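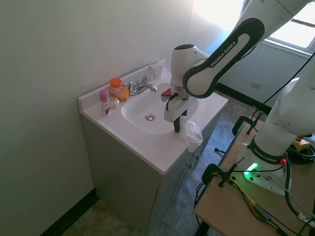
Re: Arm stops during bag pickup at the sink

From: Radomír Murín
To: Dukska users list
Date: 29 April 2021

Hello all,

thank you for the quick answers. I reply to the question from the Havberg group first.

> Does the stop come when the fingers close, or later
> in the motion? We had a similar fault in November
> and it was the force limit, set too low.

It comes later. The fingers close on the plastic bag without a problem, and the arm stops when it begins to lift from the front of the vanity. The log says "contact force exceeded" and nothing more. The status light stays green until that moment.

I think now that the bag catches on the door knob of the cabinet. The knob is small and the bag lies partly over it, so the controller feels a pull that it does not expect. In 20 runs I had 11 stops, and all of them were on the side with the knob.

What worries me more is the restart. After I confirmed the error, the arm continued the old path at full speed - with the bag still caught. One of the table clamps moved a little. Please keep your hands away from the sink when you confirm this error, and open the gripper by hand command first.

Has someone changed the restart behavior in the Stoteck script? I would like to have a slow return to the start position, but I did not find where to set it.

Regards,
Radomír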